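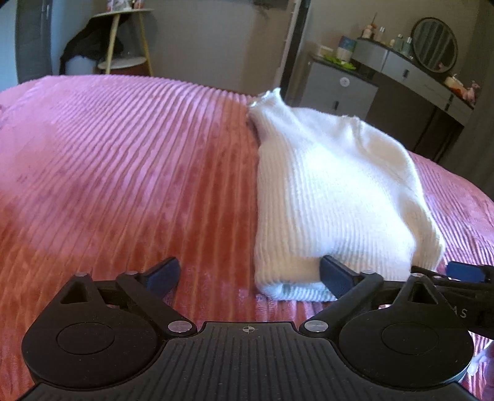
Ticket 154 - Nesach Laundry & Linen Help
Unit: Weltarville, upstairs bedroom
Opened: 4/26/20
Opened by: Nizar Hattar
Status: open, waiting on parts of answer

Problem
White ribbed stuff is picking up pink from the bedspread. Faint, mostly on the folded edges. Also lint, lots of it. Guest left a note about it, two complaints now.

What's affected
- White ribbed towels. Yes, all of them get folded on the bed, there's no other flat spot up there.
- White knit pieces. Worse than the towels, the lint gets down in the ribs and stays.
- Gray pillowcases fine. Or it just doesn't show.

Not affected: anything that lives on the round shelf stand. So it's the bed, I'm pretty sure.

Tried so far
1. Rewashed one towel alone, warm, regular detergent. Lint mostly gone, pink edge still there.
2. Rub test. Damp white washcloth on a corner of the bedspread, 20 strokes or so. Came up slightly pink. Dry cloth, nothing but fuzz.
3. Checked care tag. Cold, separately, tumble low. Last wash was NOT separate, went in with a beige throw. My fault, didnt read it.
4. Lint roller over the whole bedspread, with the ribs, then against. Against works better. Filled four sheets.
5. Picked through the white knit on the bed, fold by fold. The knotted trim down the middle is the bad part, fuzz hides in the loops and a roller won't reach in there.
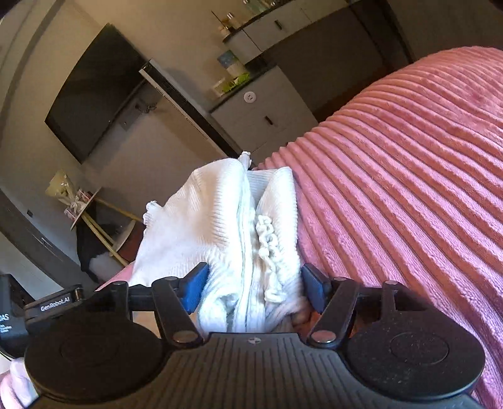

6. Soft toothbrush on the trim, dry. Slow but it works. Don't wet it first, the fuzz mats up and then you're there all night.

Reply from Nesach desk
Sounds like loose dye plus normal shedding on a new ribbed spread. Wash spread alone, cold, extra rinse, repeat until the rub test is clean. Do not put the towels in the dryer again until the pink is out, heat sets it. Soak them in cool water with oxygen bleach first. Skip chlorine on the knit.

Nizar, follow up
OK. Spread washed alone once, extra rinse, water still a bit pink at the end. Going again tonight. Dryer at 700 spin setting - sorry, washer - is that too hard for it? The ribs looked flat on one side after, brushed up fine when dry tho.

Desk
Drop it to 400. Takes longer to dry but easier on the pile.

Nizar
Will do. Towels are soaking. For now folding on a clean white sheet laid over the bed, please add that to the Cheung unit instructions too, same bedspread over there. Still need to know if the knit can soak with the towels or has to go by itself. Leaving this open til I hear.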